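Gretico - Laborbuch, Aufspießen beidarmig
14.3.26
Am Tisch: Barış Tekin, ich. Dardo Bravo ab Mittag, Auswertung.

Frage

Reicht es, den rechten Arm während des Aufschiebens auf der Stelle zu halten, oder muss er mitgeführt werden? Im Oktober hatten wir das offengelassen und einfach beides in den Daten gehabt. Der Trainingssatz besteht aus 509 Episoden, von zwei Leuten aufgenommen, und Barış führt den Spieß beim Aufschieben fast immer nach, ich fast nie. Die Policy hat daraus etwas dazwischen gelernt: Der rechte Arm fährt los, bleibt auf halbem Weg stehen und fährt dann noch einmal ein Stück, wenn das Stück schon an der Spitze anliegt. Dabei rutscht es seitlich weg oder kippt im linken Greifer.

Vermutung von Dardo: Das Problem liegt in der Mischung, die Bewegungsart selbst ist zweitrangig. Dann müsste jede der beiden Arten für sich besser laufen als der gemischte Satz.

Vorgehen

Satz aufgeteilt nach Bewegung des rechten Handgelenks im Fenster zwischen Greifer-links-zu und Greifer-links-auf. Die Aufteilung macht das Skript aus Stedumeck, Schwelle von Hand gesetzt. 26 Episoden lagen so nah an der Schwelle, dass wir sie ganz herausgenommen haben. Barış hat sie vorher durchgesehen, meist ist es ein Nachfassen links, bei dem der rechte Arm nur ein bisschen nachgibt.

Variante A: rechter Arm hält. Variante B: rechter Arm führt mit. Dazu der alte gemischte Stand als Vergleich. Alle drei mit denselben Einstellungen trainiert, keine Änderung an der Länge der Aktionsblöcke, keine zusätzlichen Ansichten.

Ablauf pro Lauf wie gehabt: weiße Schale in die Tischmitte, rote Stücke hinein, rechter Arm hält den Spieß, linker Arm greift von oben und schiebt auf. Lauf endet, wenn das letzte Stück sitzt oder wenn jemand abbricht. 15 Läufe je Variante. Reihenfolge gemischt, damit nicht eine Variante immer die frischen Stücke bekommt. Die werden mit der Zeit weicher und lassen sich dann leichter durchstechen, das hatte uns im Oktober eine ganze Reihe verdorben.

Als Erfolg zählt nur, wenn alle Stücke auf dem Spieß sind und keines beim Öffnen des linken Greifers wieder mitkommt. Herunterfallen und neu greifen ist erlaubt, wird aber notiert.
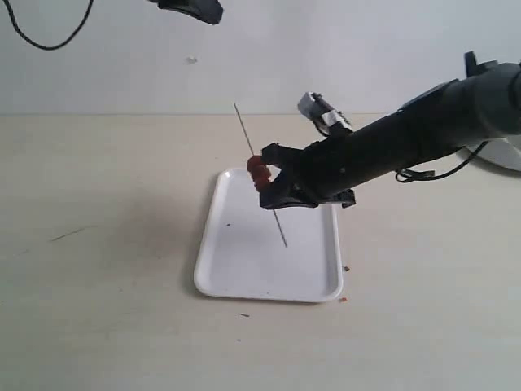

Drei Stücke auf dem Spieß, rechter Greifer über der Schale.

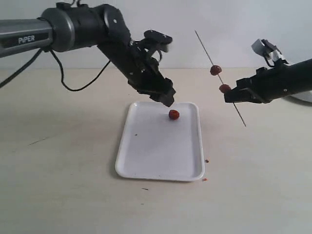
Beobachtungen

Gemischter Stand: wie bekannt. Das Zögern rechts tritt fast immer beim ersten Stück auf, später weniger. Warum später weniger, ist unklar. Barış meint, ein schon aufgestecktes Stück gibt der Policy einen Anhaltspunkt, wie weit es noch ist. Klingt plausibel, ist aber nicht geprüft.

Variante A: deutlich ruhiger. Rechts praktisch keine Bewegung mehr, solange links geschoben wird. Die Fehler, die bleiben, sind Greiffehler links: Stück zu weit außen gefasst, dann trifft die Spitze nicht die Mitte. Wenn das Stück mittig gefasst ist, sitzt es auch. Beim letzten Stück wird es eng zwischen den beiden Greifern, einmal haben sie sich leicht berührt. Kein Schaden, Lauf trotzdem abgebrochen und als Fehlschlag gewertet.

Variante B: schneller, wenn es klappt. Wenn die beiden Arme zeitlich auseinanderlaufen, drückt der rechte den Spieß am Stück vorbei. Das sieht man früh, die Spitze steht dann schon neben den Fingern und die Policy schiebt trotzdem weiter. Ein Abbruch wegen Kraftgrenze. Ein Rückzug mit neuem Anlauf kam von selbst nicht vor, in den Demos gibt es ihn auch kaum.

Ergebnis in Kurzform: A besser als B, B besser als gemischt. Der Abstand zwischen A und B ist kleiner als der zwischen B und gemischt. Das stützt Dardos Vermutung, zumindest für diese Aufgabe und diesen Aufbau. Einzelwerte stehen in der Tabelle im Gretico-Ordner, Blatt "halten_mitfuehren".

Einschränkung: A und B sind nicht gleich groß, und A stammt überwiegend aus meinen Aufnahmen, B überwiegend von Barış. Wir vergleichen also auch zwei Personen. Ich greife zum Beispiel steiler von oben als er. Das muss getrennt werden, bevor wir etwas davon in den Bericht für Lotmont schreiben.

Zwischenfall Zeitstempel

Vormittags liefen die Ströme der beiden Handgelenke auseinander, gemerkt erst beim Abspielen. Ursache war der alte Aufnahmedienst, der nach dem Neustart noch lief und parallel schrieb. Beendet, Aufnahme neu gestartet, danach sauber. Suche hat über eine Stunde gekostet. Die betroffenen Läufe sind gelöscht und wiederholt, sie stecken nicht in der Auswertung. Barış trägt den Schritt in die Startliste ein: vor der ersten Aufnahme prüfen, ob nur ein Dienst läuft.

Was noch auffiel

- Die Schale wandert, wenn der linke Greifer am Rand aufsetzt. Vor jedem Lauf nachrücken. Markierung auf dem Tisch wollte ich nicht, die wäre dann in allen Bildern und in den alten Daten nicht.
- Nach dem Abziehen der Stücke den Spieß abwischen. Der Saft macht ihn glatt, und er dreht sich dann im rechten Greifer.
- Spieß immer gleich tief einlegen. Dardo hat ihn zweimal deutlich kürzer gefasst, beide Läufe haben wir wiederholt.
- Krümel auf Schale und Tisch stören die Policy offenbar nicht. Kein Anfahren auf einen Krümel gesehen.

Diskussion mit Dardo

Er schlägt vor, die Bewegungsart als zusätzliche Eingabe mitzugeben und den ganzen Satz zu behalten. Vorteil: keine Daten verschenkt, und beim Ausführen kann man auf Halten stellen. Ich bin eher dafür, erst den Personeneffekt zu klären, sonst lernt das Netz über diese Eingabe, wer aufgenommen hat. Wir haben uns auf folgende Reihenfolge geeinigt.

Nächste Schritte

1. Barış nimmt einen kleinen Satz mit ruhendem rechten Arm auf, ich einen mit Mitführen. Gleiche Schale, gleiche Stückgröße.
2. A und B auf gleiche Größe bringen, neu trainieren, Läufe wiederholen.
3. Danach Variante mit Zusatzeingabe, Dardo bereitet die Labels in Stedumeck vor.
4. Rückzug nach Fehlstich gezielt demonstrieren. Eigener Ordner, vorerst nicht in den Hauptsatz mischen.
5. Bei Farías nachfragen, ob die schmaleren Fingerspitzen noch kommen. Für das letzte Stück wäre der Platz hilfreich.

Daten gesichert, Arme in Ruhelage, Strom aus. Früchte sind fast alle, Barış bringt neue mit.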